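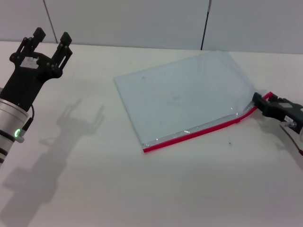
A white tabletop against a pale grey panelled wall.

The long life of the kitchen table

Sanaa Saber bought her first second-hand table the week she moved into a rented flat with two friends. It had one short leg and a burn in the middle. She sawed the other three legs down to match, sanded out the burn and ate off it for nine years.

Now she runs Tumden, a repair workshop in a former tile warehouse, and tables make up most of the work. Last year 63 came through the door. Chairs are a long way behind.

"People will throw a chair out," she says. "With a table they stop and think. They did their homework at it, or their mother rolled pastry on it."

The jobs are mostly dull ones. Joints come loose where the leg meets the rail, usually after years of being dragged across the floor instead of lifted. Tops split in centrally heated rooms. Extending leaves get put away in lofts and come back a different shape from the rest. A loose joint can be cleaned out, glued and clamped in an afternoon. A warped leaf may take weeks under weights, and sometimes it never goes flat again.

Farzana Kumarasinghe brought in a pine table that has been in her family since her grandparents married. It had been painted four times, the last time in a green she describes as hospital. She wanted it stripped, and Saber talked her out of doing all of it. The top was taken back to the wood and oiled. The legs are still green.

"I was cross for a day or two," Kumarasinghe says. "Then I put it in the kitchen and it looked like ours."

White tops bring their own trouble. They show every ring and every scratch, and owners tend to scrub them with cream cleaner, which dulls the surface and makes the next stain hold faster. Saber's advice is a soft cloth, warm water and a drop of washing-up liquid, and mats under anything from the oven. Once the shine has gone from a laminate, no polish will bring it back for long.

Cost is the usual sticking point. A basic reglue at Tumden is £59. A full refinish of a six-seater can run past the price of a new flat-pack table, and Saber tells customers so before she starts. Some take the old one home again as it is.

Adel Radwan took the other route. He signed up for the evening course, which runs for 11 weeks from October, and mended his own. It took him the whole course and part of the following month. One rail is on upside down, with the screw holes showing if you crouch.

"My daughter found it straight away," he says.

The course has a waiting list, and Saber is looking for a second teacher. In the meantime she has a round oak table in the window with a card on it asking for a new home. It seats five, or six if two of them are small. The drawer sticks in damp weather.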